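Plerkance extends Nulosham packaging range to fibre-based trays for boxed handsets

SEDGWICK — Plerkance, a manufacturer of rigid cartons and moulded inserts, has released a fibre-based insert system for boxed mobile handsets and small electronic accessories. The product is sold under the Nulosham name and replaces the thermoformed plastic tray the company has supplied to refurbishers and distributors until now. Orders open in September.

The Nulosham fibre tray is a one-piece insert pressed from recycled pulp and trimmed after drying. It is supplied flat-stacked and drops into a standard two-part rigid box without adhesive. Three depths are available at launch. All three share a common outer footprint, so a packing line can change depth without changing the carton.

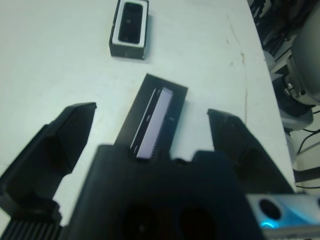 Dimensional control was the principal engineering task. Pulp shrinks as it dries, and the shrinkage differs along and across the part. Plerkance re-cut its forming tools at the Sedgwick plant to compensate, and now holds the cavity to a tolerance suitable for devices with a fitted protective film. Trays are conditioned before trimming and again before packing. Customers storing inserts in unheated warehouses are advised to keep the outer wrap sealed until the day of use.

In transit testing at the company's own laboratory, 146 packed cartons were put through a drop sequence covering faces, edges and one corner, followed by vibration and a compression hold. Of these, 136 met the acceptance criteria without remark. The remaining cartons showed crushing at a lid corner, with no displacement of the contents. The lid board grade has been revised in response, and production cartons will carry the heavier grade as standard.

The change also affects recovery at end of life. The previous tray had to be separated from the carton before either could be recycled. With the fibre tray, carton and insert can go into the same paper and cardboard stream, subject to the rules of the local council. Printed labels remain paper-faced. The tamper seal is still a plastic film — a water-activated paper alternative is under evaluation and no release date has been set.
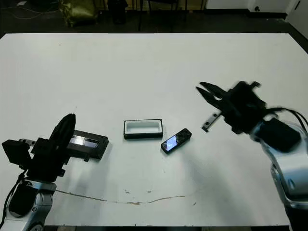

Cartons in the range are offered in black or natural board. Black board is dyed through the outer ply to limit visible scuffing at the edges. Foil blocking and spot varnish are available on the lid only. Custom cavities can be tooled on request, with a lead time of five weeks from drawing approval to first samples. Customers should supply device dimensions with any film, case or sleeve fitted, and should state whether a charging cable is to be packed beneath the tray.

Distribution outside the Sedgwick region will be handled by Rerik, which has carried Plerkance cartons under an existing supply agreement. Rerik will hold stock of the shallow and medium depths. The deep version is made to order at the outset, and stockholding will be reviewed once demand is established. Pricing is on application and varies with quantity, board colour and finish.

The plastic tray will stay in the catalogue for existing accounts while current tooling remains serviceable. No new tooling will be commissioned for it. Customers with standing orders will receive a changeover notice with their next delivery, together with sample fibre trays in the matching depth. Line trials can be booked at Sedgwick by arrangement with the sales office.

About Plerkance
Plerkance designs and manufactures rigid cartons, moulded fibre inserts and printed sleeves for the electronics, optical and laboratory supply trades. Its forming, trimming and finishing operations are located in Sedgwick.

Media enquiries and sample requests: Plerkance sales office, Sedgwick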